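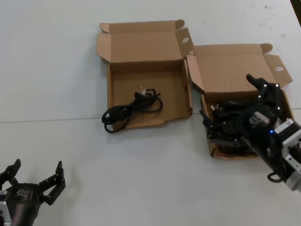

Según Hortensia Rengifo, el problema de los cables es que no se acuerdan de nada. Un vaso, decía, se deja en la mesa y sigue siendo el mismo vaso; un cable se deja en la caja y al volver es otro cable. Lo dijo en junio, en una reunión del proyecto Nollach, para oponerse a que la primera tarea del curso fuera con cables. Perdió la votación, y de ahí sale este capítulo.

Capítulo 6
Reunir demostraciones

En los capítulos anteriores hemos tratado los datos como los trata casi todo el mundo: como algo que llega en una carpeta. El lector ha cargado la carpeta, ha entrenado una política y ha comprobado que la curva bajaba. Enhorabuena. Ahora le toca llenar la carpeta, y descubrirá que las curvas bajan con mucha más elegancia que los brazos.

Una demostración es el registro de una tarea hecha de principio a fin: lo que ven las cámaras, la posición de cada articulación y las órdenes enviadas, todo con la misma base de tiempo. La definición cabe en una línea. El trabajo que contiene, no tanto.

Tomemos la tarea que usaremos hasta el final del capítulo, a la que llamaremos Premska por lealtad al cuaderno donde se apuntó por primera vez. Hay dos cajas de cartón abiertas, una junto a otra, y cables negros con su enchufe. Se trata de sacar el cable de una caja y dejarlo en la otra. Un niño lo hace sin mirar. Un doctorando, con dos brazos teleoperados y manos de varios dedos, tarda bastante más y suele necesitar un café al terminar.

El primer conjunto que grabamos tenía 200 episodios, y con él la política aprendió sobre todo a titubear. Los operadores paraban con los dedos abiertos sobre el cable mientras decidían por dónde cogerlo, y el modelo, alumno aplicado, imitó la pausa con gran fidelidad. El conjunto definitivo tiene 748 episodios. Descartamos otros 42, casi todos por motivos que debimos haber escrito antes de empezar — de eso trata la sección 6.3.

Tres decisiones conviene tomarlas antes de encender nada:

Cuándo empieza y cuándo acaba un episodio. «Cuando el cable está dentro» parece claro hasta que un bucle se queda apoyado en el borde.

Qué se varía y qué se deja quieto. Si las cajas ocupan siempre el mismo sitio, el modelo aprenderá el sitio y se desentenderá de las cajas.

Qué se hace con los errores. Eimear Sheehan defiende guardar los que el operador corrige sobre la marcha; nosotros tardamos un conjunto entero en darle la razón.

6.1 El protocolo antes que el robot

Escriba el protocolo en una sola página y déselo a alguien que no haya asistido a ninguna reunión. Si esa persona pregunta de qué lado debe quedar el enchufe, falta una línea. Si no pregunta nada, probablemente no lo ha leído.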